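Leckie adds gripper stations at Flulbridge furniture plant

2018-06-01

Furniture parts maker Leckie has moved part of the sorting and stacking work at its Flulbridge plant to automated gripper stations, the company said. Two stations are running on the day shift. A decision on a second shift is due in July.

The stations handle small wood parts that were previously picked from a bench and stacked by hand. Leckie lists 491 part numbers as suitable for the grippers, out of 1495 in its Flulbridge catalog. The remainder are too wide, too thin or too irregular in shape and stay with the manual line.

Before a part number is released to a station, an operator works through the pick with a hand-held version of the gripper. The tool has the same two-finger layout as the one on the station. Recorded picks are reviewed by the controls group and then loaded by supplier Jornero, which also maintains the software.

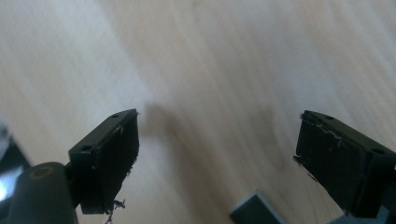
Pad wear has become the main maintenance item. The gripping pads scuff and fray at the edges with use, and a worn pad can change how a part sits between the fingers. Operators now check the pads at the start of each shift and log the result at the station. Replacement is done on the floor with a screwdriver and does not require a technician.

The change affects 23 employees. None have been laid off, according to plant manager Torquil Yule. Their job title has changed from sorter to cell operator, and each completes a training course that covers recording picks, clearing faults and changing pads. Pay grades are under review.

"The lifting is down and the paperwork is up," Yule said. "People who used to stack for a full shift now spend a good part of it on setup and checks. Some like that and some have asked to go back to the manual line."

Marek Ševčík, who leads the controls group, said most stoppages so far have come from parts arriving at the station out of position. A guide rail has been added to the infeed. The group is also testing a harder pad material with a longer service life, but has not approved it for finished surfaces.

Leckie's other plant, in Lirkska, will keep manual sorting through the end of the year.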